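Moving the grasp filter out of the planner

November 2024

I spent most of this month on the part of Gilleck that decides whether a grasp is worth trying. It used to live inside the planner. Every candidate went through inverse kinematics first, then a collision check, and only then did we ask if the perception side trusted the points it was built from. Most candidates failed that last test, so we were paying for a lot of planning we threw away.

Now the filter runs as its own process and reads straight from the wrist camera. It takes 400 candidates per cycle, drops anything with poor depth behind it, and passes the best 20 to the planner. Bjartur Ravn wrote the scoring and I wrote the plumbing. The two talk over the same message bus as everything else in Dadex, which saved me from inventing another format.
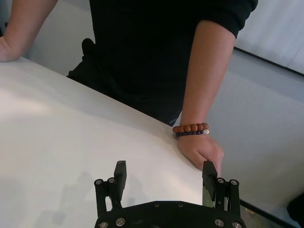 The harder problem was timing. The wrist camera moves with the arm, so a depth image is only useful if you know where the wrist was when it was taken. We were looking up the pose when the message arrived, and that was 9 milliseconds too late. At slow speeds you can live with it. On a fast approach the points smear sideways and the filter rejects good grasps along with the bad ones. I changed the lookup to use the capture stamp and interpolate between the two nearest joint readings.

There are still three tests failing, all in the replay tool. It feeds old logs through at whatever speed the disk allows, and the pose buffer fills before the images catch up. Leif Hjaltested wants to drive replay from a simulated clock. I'll try that first, before I go making the buffer bigger.

The branch is called kragh if you have access to the repo. Don't merge it yet, the default config still points at my machine.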